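Notas del ponente. Fieltro, presión y desgaste: control de calidad en pelotas de tenis de club
7 de marzo de 2013
Versión para el orador, no distribuir con las diapositivas

Diapositiva 1. Título
Saludo breve. Indicar que las preguntas se dejan para el final, salvo dudas de vocabulario. Recordar que la charla trata de pelotas presurizadas de uso en club; las de iniciación y las de núcleo sin presión quedan fuera y solo se citan como referencia.

Diapositiva 2. Por qué medir
El club compra por caja y retira por costumbre. El criterio habitual es el oído del monitor y la queja del socio. En Grirkau se retiraba el cubo completo cuando dos o tres pelotas botaban mal, con lo que se tiraba material útil y se conservaba otro que ya no lo era. La propuesta es un control sencillo, con registro, que pueda hacer cualquier empleado sin formación de laboratorio.
Pausa. Preguntar a la sala quién lleva registro escrito de las retiradas.

Diapositiva 3. Construcción
Núcleo: dos semiesferas de caucho vulcanizado unidas con adhesivo, con gas a presión superior a la atmosférica. Cubierta: dos piezas de fieltro en forma de hueso, mezcla de lana y fibra sintética en proporción variable. Costura: cordón de adhesivo, en general de color claro.
No entrar en la química del caucho. Si preguntan por la pérdida de gas, responder que el caucho es permeable y que la difusión empieza al abrir el bote, se juegue o no con la pelota.
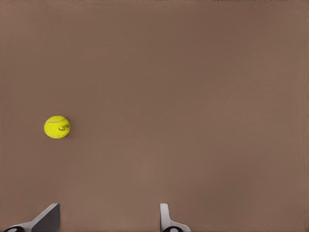 Diapositiva 4. Inspección visual
La inspección visual va antes que el bote y antes que la compresión. Se hace pelota a pelota, con luz difusa y siempre con la misma orientación de la mesa. Conviene un fondo mate, liso y sin dibujo: sobre una superficie marrón como la de la imagen, el amarillo vivo se separa bien y la pelusa levantada se aprecia en el contorno. Los fondos blancos deslumbran y los verdes confunden el color. Se anotan cuatro cosas: color, altura del pelo, estado de la costura y deformación. El color por sí solo no es motivo de retirada. Una pelota de tierra batida oscurece pronto y puede conservar presión suficiente.
Insistir en este punto, en Konberg hubo discusión.

Diapositiva 5. Ensayo de bote
Caída libre desde altura fija, sin impulso ni giro, sobre hormigón liso. Se lee la altura del rebote en la parte inferior de la pelota. La pelota debe haber estado en la sala el tiempo necesario para igualar temperatura; una pelota recién traída del almacén frío bota menos y falsea la lectura.
Se hacen 2 caídas por pelota y se toma la media. Si difieren de forma apreciable, se repite el par completo y se descarta el anterior. No se promedian pares distintos.
Error frecuente: leer desde arriba. El ojo debe quedar a la altura esperada del rebote.

Diapositiva 6. Compresión
Prensa manual Gultix, con precarga antes de la lectura. Se comprime según tres ejes perpendiculares, siempre en el mismo orden. Explicar la diferencia entre deformación de ida y deformación de retorno. La segunda informa mejor sobre la fatiga del caucho, pero es más sensible a la velocidad con que el operario suelta la palanca.
Si no hay prensa, el club puede trabajar solo con el bote. Decirlo con claridad, porque el precio del aparato disuade a muchos.

Diapositiva 7. Muestra de Grirkau
Lote de 50 pelotas, abierto en agosto y repartido en 4 cubos de entrenamiento. Cada pelota lleva un código a rotulador junto a la costura. El rotulador se borra con el uso en tierra; hubo que remarcar a mitad de la serie y algunos códigos se perdieron. Esos casos no figuran en la gráfica.
Leer la curva de izquierda a derecha. El descenso inicial es rápido y luego se suaviza. La dispersión entre pelotas del mismo cubo es mayor que la diferencia entre cubos.
No extrapolar a pista dura. El desgaste del fieltro es distinto y no tenemos serie comparable.

Diapositiva 8. Hoja Adams
Mostrar la hoja de registro Adams, versión de una página. Columnas: código, fecha de apertura, bote, aspecto, destino. Destinos admitidos: partido, entrenamiento, máquina lanzapelotas, retirada.
Las pelotas con el fieltro muy gastado no van a la máquina aunque boten bien, por la variación en la salida.

Diapositiva 9. Pendiente
Repetir la serie con botes almacenados en frío. Comparar operarios en la lectura del bote. Buscar salida para el material retirado; el fieltro pegado complica la separación del caucho.

Turno de preguntas. Tener abierta la diapositiva 7.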